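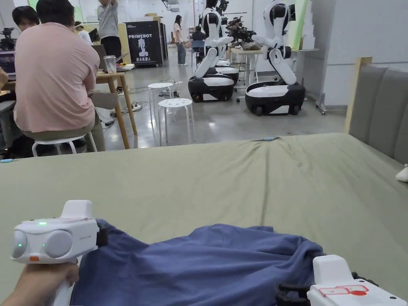 Progress report to the Halvorsen fund: laundry costs and linen life at Stonden

Reporting date: 20/10/2020

1. Where things stand

The grant was made to test a simple claim, which is that washing guest linen and staff clothing at lower temperatures would cut our bills and make the cloth last longer. We have now run the test at Stonden since July. The bills are down. Whether the cloth is lasting longer is a question I can't answer yet, and I would be wary of anyone who says they can after so short a time.

The supplier of the new detergent, Flokance, has sent us two summaries of our own results. Both are more cheerful than this report. They compare our summer bills with last winter's, when the boiler was also heating the building. Once the heating is taken out, most of the saving goes with it. Something is left over, and I think it is real, but it is small and it would not pay for the dosing pumps by itself.

2. Sheets

We put 300 sheets into the trial and marked the hems so they could be pulled out and checked. At the last check, 175 were found and inspected. The rest were in use, in other buildings, or missing. That is a poor return and it weakens everything below. The mark washes out faster than we were told, so some of the missing sheets may be sitting on the shelf looking like any other sheet.

Of those we did inspect, most showed ordinary wear. Thinning in the middle was no better or worse than I would expect from the old wash. Staff say the colored sheets feel rougher. I have not found a way to test that which I would trust, and asking people to rub two sheets and pick one only told us that they knew which was which.

3. Staff clothing

Results here are thinner still. T-shirts and tunics go home with people and get washed in home machines, whatever the rota says. We asked for wash diaries and got 3 back. I do not plan to draw anything from them.

Grease marks are the main complaint. The cooler wash leaves them in, and the kitchen has gone back to the hot cycle without waiting for permission. I have let that stand.

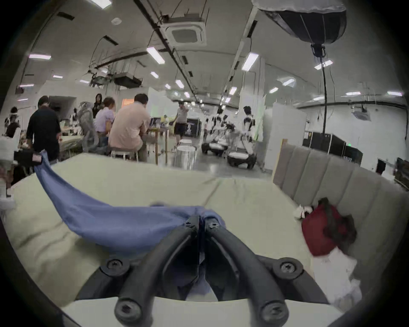
Linen and Housekeeping Services, Stonden

4. The Uletau site

The proposal said we would extend the trial to Uletau in the second half of the grant. I recommend we hold off. Uletau has 2 older machines that don't report their water temperature, so we would be paying for a comparison we couldn't make. Fitting probes would cost more than the line in the budget allows.

5. Spending

We are under budget, mainly on staff hours for the Uletau work that hasn't started. Repairs are over. The dosing pump jammed twice and Flokance treated the second visit as chargeable, a point we are disputing.

6. What we ask

Please let us move the Uletau money to a longer run at Stonden, with sewn-in tags in place of the ink mark. We would also like the target for linen life taken out of the next report. It asks for a percentage and any figure I gave would be a guess.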